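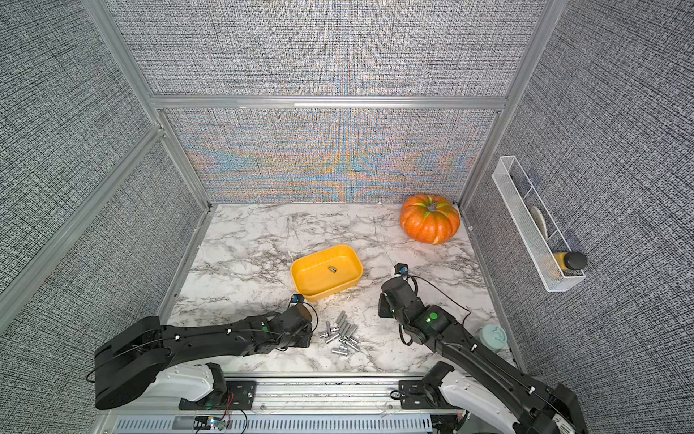

Small metal cylinders beside a yellow tray.

I don't believe in sorting systems with labels and colour codes. For loose spacers, one shallow tray does the job – Grollarus sells a divided case for the same purpose and I went back to a tray by June.

1. Tip the spacers out in front of the tray. Keep the tray empty. 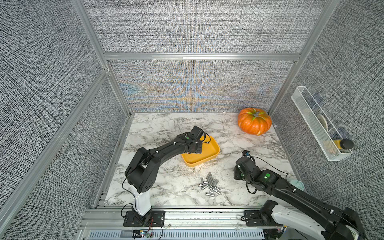 Imrie wrote in to say a magnetic dish is quicker. Maybe, but aluminum won't stick to it, so check yours first.

2. Pick one spacer as your reference and stand it on end. 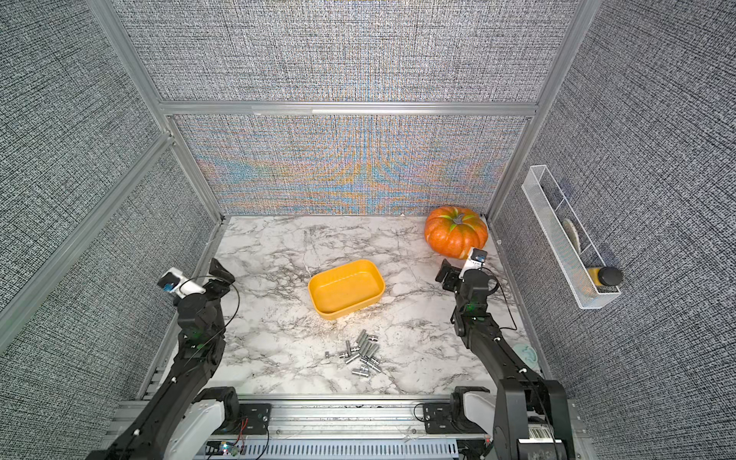

3. Stand each of the others against it. Matches go in the tray, odd lengths stay out. Don't trust your eye from across the bench – a small difference hides easily.

Related
Is the Catow parts cabinet worth it?
Sorting washers by colour
Gunomlow drawer liners, tested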